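The long white desk, and why I'm keeping it bare
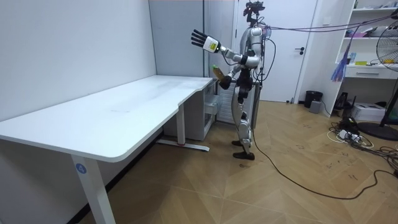

So the desk is in! Some of you have been asking since last October whether I'd ever give up on the old trestle table, and I finally did. It went down to the Corneck swap shed with one wobbly leg and my apologies, and Heino Kuusk tells me somebody took it home the same afternoon to pot tomatoes on.

The new one came secondhand from a design office clearing out in Urnuton. I paid $200 for it, plus a tray of lemon bars for Siu-fong Chu, who drove. It's white, it's long, and it has rounded edges (my hip is very grateful). There's also a shallow curve cut into the front, so you can pull your chair in and sort of tuck yourself up to it. I didn't even notice that when I bought it. Now I sit there every morning feeling like a person with a plan.

One of the legs still has a round blue sticker with a 4 on it. I got halfway to the kitchen for the vinegar and then thought, no, leave it. I like that it was desk number 4 somewhere. Eirlys Kemeys says this is how a person ends up keeping the tags on her lampshades, and she may have a point.

The drawer cabinet lives underneath at the far end, down by the door. I tried it at the near end first and kicked it for a week. If you're setting up a small room, put your drawers where your feet aren't! I've given the top drawer to pens and tape, and everything below that is paper I should probably deal with.

Now, the bare top. Hsiu-ying Kao talked me into this one. Her rule is that whatever you're working on gets to be on the desk, and everything else goes to the shelving before you sit down. I grumbled, then I tried it, and I have to say I get through my mail a lot faster. The downside of a smooth white top is that it shows every smudge. A damp cloth gets most of it, and a little baking soda helps with the stubborn marks, but I've stopped chasing the faint ones. It's a desk. People lean on it.

I left the walls plain white for now, and the herringbone floor does plenty on its own. Sarita Grewal has offered me a rug, but I'd hate to cover up that wood, so if anyone in Zostora is after a blue wool runner, write to her before I weaken.

Next time: the paper in those drawers. I've pulled out 54 old seed catalogs so far, and I'm taking suggestions.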